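5th July

Notebook, Vollus trial, second entry

Carrying on with the Vollus simulation kit. The sales page calls it a "complete household practice ground for two-arm robots," and Plallport wants a yes or no from us before the license quote expires. I said in May that I wasn't convinced and I'm still not, but I'm trying to be fair to it. Today was the kitchen, default lighting, stock robot, none of our own models loaded.

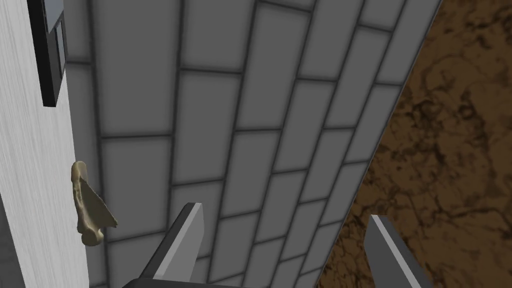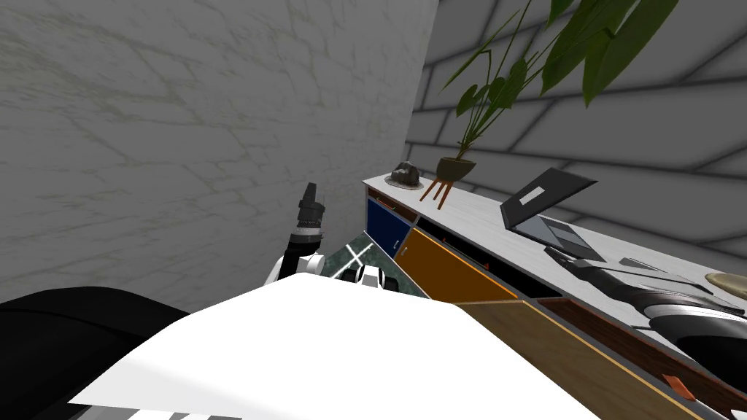

Kitchen pack, both renders.

Loading first, as it's what I complained about last time. The kitchen now comes up in 27 seconds on the bench machine. Better than it was. The second load was no quicker than the first, so whatever they mean by "scene caching" in the release notes, I can't find it doing anything for me.

Looks. The surfaces are better than I expected. Stone, tile and wood all hold up at close range, and the plant leaves don't flicker when the arm goes past them. But good surfaces are the cheap part. I could buy those anywhere. What I want to know is whether a gripper closing on a thing behaves like a gripper closing on a thing, and the brochure has one paragraph on contact and four on materials.

Contact test. Same grasp, same start pose, 12 repeats on the small beige object. I'm calling it "the lump" in the log because the kit's own asset name is a string of digits and I can't tell what it's meant to be. Nine clean holds. Two slips. One where the fingers sank into the surface and the lump shot off sideways at a silly speed. Old physics-engine trouble, we all know it, but the Vollus people told us on the call that it was fixed.

Tried again with the step size halved. No shooting off, but everything crawls. Not usable for long runs.

Reach over the counter. Right arm toward the laptop is fine if you bring the elbow in wide. Come in straight and the planner gives up without an error message, just sits there with a green status light. I lost most of an hour to that before I looked in the raw log. A planner that fails should say so.

Drawer. It opens and closes by script. I haven't gotten it to open by pulling yet. The manual says all drawers are "fully interactive." Need to find out if that's my mistake or theirs — to be checked before I put it in writing.

Price. 900 a seat per year, and the kitchen pack counts as an extra. Foma charges less and has uglier rooms, but the contact numbers from Foma matched our bench rig closely enough that I'd trust it for a first pass. I can't say that for Vollus yet.

To do:
Rerun the lump test with the Magbanua finger pads loaded in place of the stock ones. Might be the flat fingers causing the trouble.
Ask support for friction values by material. The table in the manual is blank past page 2.
Pull the drawer by hand control, slow, log the forces.
Same grasp in Foma for comparison, same step size.

Leaning no for now. Will look again once the pads are in.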